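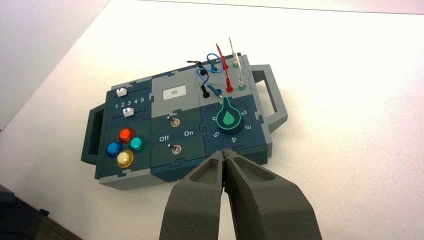 Melur Goh | Print and Promotion, Unit 4 | February 2020

Search this site Enter keywords Go

Leaflets and door drops: working out the cost

These notes go with the second half of the unit. Bring a calculator to the seminar.

A door drop is unaddressed. The leaflet goes through every letterbox in a chosen area, with no name on it and no mailing list behind it. Addressed mail costs more per piece, but you decide who gets it. Students often mix the two up in the written paper, so use the right term each time.

Fixed and running costs

Printing has two kinds of cost. Fixed costs are the same however many copies you order: design, proofing, plates and setting up the press. Running costs go up with each copy: paper, ink, folding, packing and delivery. Litho has high fixed costs and low running costs. Digital is the other way round, and that is why short runs normally go digital.

Worked case: Farnow

Farnow is a carpet shop with one branch. It wants to reach 3907 homes in two postcode sectors. The printer, Vondex, sells A5 leaflets in lots of 1000, so Farnow has to order four lots and will have 93 left over. These can go on the shop counter, but they still have to be paid for and should be in your total.

The quote for print is £238. Divide by the number delivered, not the number printed:

£238 / 3907 = 6.1p per home

Delivery is quoted separately by Liew and must be added before you compare this with any other method. Leaving out delivery is the commonest mistake in this exercise.

Response

Response rate is replies divided by leaflets delivered. You can only measure it if the leaflet carries something to count, such as a code, a separate phone number or a voucher to hand in. Put an end date on any voucher. Farnow used a voucher ending in June, which gave slow customers time to come in.

Artwork checks before sending

Bleed of 3 mm on all sides
Images at 300 dpi at final size
Colours in CMYK
Fonts embedded or outlined
Phone number read aloud by a second person

For the seminar

Read the Futetti brief and work out the cost per home for litho and for digital. Show fixed and running costs on separate lines. Say which method you would choose and at what quantity your answer would change.

Related items
Unit 3: Paper weights and finishes
Unit 5: Addressed mail and mailing lists
Futetti brief
Glossary of print terms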